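How Bricks Are Made

A brick is a block of clay that has been heated until it turns hard. People have made bricks for thousands of years. The oldest ones were shaped by hand and left in the sun. Most bricks today are baked in a large oven called a kiln (you can say "kill" or "kiln" – both are used).

What clay is

Clay is a kind of soil made of very tiny, flat grains. The grains are too small to see without a strong microscope. When clay is wet, a thin layer of water sits between the grains and lets them slide past each other. This is why wet clay can be pushed into a shape and will keep it. Sand does not do this. Its grains are bigger and rounder, and they fall apart as they dry.

Clay for bricks is dug from an open pit. At the Gwynne pit, near Clestby, the good clay starts 9 feet below the grass. The soil on top is scraped off and saved so it can be put back later.

Grinding and mixing

Clay comes out of the ground in lumps with stones in it. Heavy wheels crush the lumps. The crushed clay then goes over a screen, and pieces that are too big go back to be crushed again.

Water is added next. If there is too little water, the clay cracks. If there is too much, it sags. Some makers also add sand, which helps keep the brick from shrinking too much.

Shaping

There are two main ways to shape a brick.

Molding: Clay is pressed into a box with no lid. The box is turned over and the brick drops out. Sand on the inside of the box keeps the clay from sticking.

Extruding: Clay is pushed through a hole, like toothpaste from a tube. It comes out as one long bar. Wires cut the bar into bricks. If the hole has rods in it, the bricks will have holes too.

Drying

A new brick is full of water. It must dry slowly. If it went straight into a hot kiln, the water inside would turn to steam and could break the brick. Drying in a warm room takes roughly 5 days at the Sarnska brickworks, and longer in February if the clay comes in cold. The brick gets smaller as the water leaves, so the mold has to be bigger than the finished brick.

Firing

In the kiln, the heat goes up a little at a time. The last of the water leaves first. Then the clay itself starts to change. Some parts of it melt and stick the grains together. After this, the brick can never be turned back into soft clay, even if you soak it in water.

The color comes from what is in the clay. Iron makes a brick red or orange. Lime can make it yellow or cream.

Sizes

Bricks are not the same size everywhere. Each country has its own common sizes, and old buildings often have odd ones. Builders also cut bricks to fit corners and gaps. Blocks of different sizes can still make a flat wall if the rows are planned first.
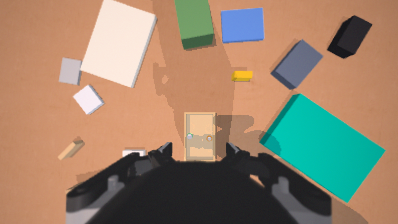

Laying a wall

Bricks are joined with mortar, a paste of sand, water and cement or lime. Each brick usually sits over the joint between two bricks below it. This pattern is called a bond. It spreads the weight sideways as well as down. If all the joints lined up, the wall could split along them.

Words to know

Bond – the pattern bricks are laid in
Kiln – a very hot oven
Mortar – the paste between bricks

Written by Leanne Penrose. Checked by Vignesh Shetty.
Last updated August 26, 2024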